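3.2 Sites and data

The study draws on purchasing and payroll records from 11 school districts that moved from centralised to site-based budgeting. Under the older arrangement, a district finance officer approved every order above a fixed threshold. Under the newer one, principals hold a discretionary allocation and answer for it at year end. Ververidis and Katsaros coded each order by programme area, funding source and approving role. Orders with no legible approving role were set aside. The final file holds 2,454 orders.

Districts differed in how they recorded equipment bought for vocational and technical courses. Himlow and Purves entered such purchases as capital items and depreciated them over the expected life of the asset. Vondine charged them to the instructional supplies line in the year of purchase. Panau used both treatments, depending on whether the money came from a grant or from general revenue. To make the figures comparable, we reclassified all durable teaching equipment as capital, including machine tools, kitchen fittings and welding bays.
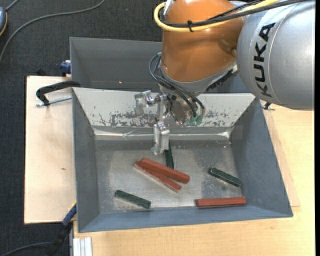 Figure 2. KUKA robot arm with a parallel-jaw gripper, reaching into a grey metal bin.

Reclassification affected 284 orders. Most were small in number of units but large in value, and they fell unevenly across schools. A secondary school with one technical wing could show a doubling of per-student supply spending in a single year under the Vondine treatment, followed by a return to its earlier level. Comparisons made on unadjusted ledgers would read this as instability in the principal's budgeting. After adjustment, the year-to-year variance in those schools was close to that of schools with no technical program of their own.

3.3 Interviews

Moschos conducted semi-structured interviews with principals, business managers and district finance staff. Each interview covered training in accounting, use of the district ledger software, and the handling of unspent funds. Transcripts were coded independently by Gkikas and Vlachopoulos, who met to settle disagreements before the second round of coding. The settled scheme contains 227 coded passages on carry-over rules alone, the largest single category.

Carry-over rules were strict in Purves, where unspent allocations reverted to the district in May. Business managers there described placing orders early in the term and cancelling them later if needs changed. Cancelled orders remain in the ledger with a zero balance and were excluded from the spending totals, but they were retained for the timing analysis in Section 4.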